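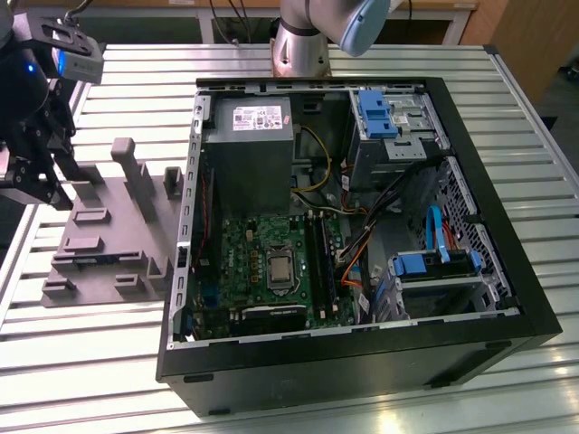
Old Dell tower on the slatted table, side panel off, gripper over the fixture plate.

So my August project was teaching a robot arm to work on a desktop PC by driving it myself with a remote controller. I'd done one evening of practice at Stulteo on foam blocks and thought I was ready. I was not ready! Foam blocks don't have cables.
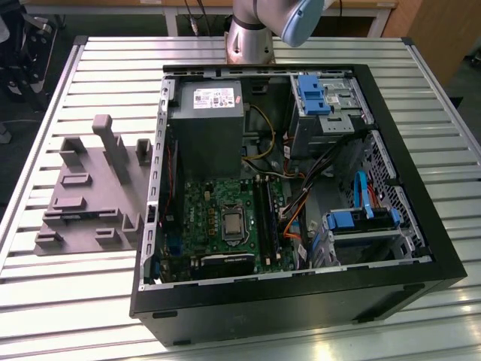

Soledad Orozco set me a goal of 14 clean demos before lunch and I got six. My problem is that I hesitate. I get close to a part, I wiggle, I back off, and all that wiggling goes into the recording too (Soledad calls it "teaching it your nerves"). She goes in slow and straight, and her runs look so calm next to mine.

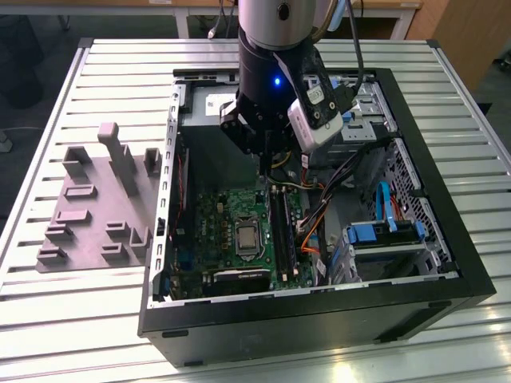

What helped most was looking at the wrist camera view for the last little bit and ignoring the arm completely. I also turned the speed way down, which felt silly for the first couple of tries and then felt great. Memory modules are next on my list, and I'm already nervous about those tiny clips.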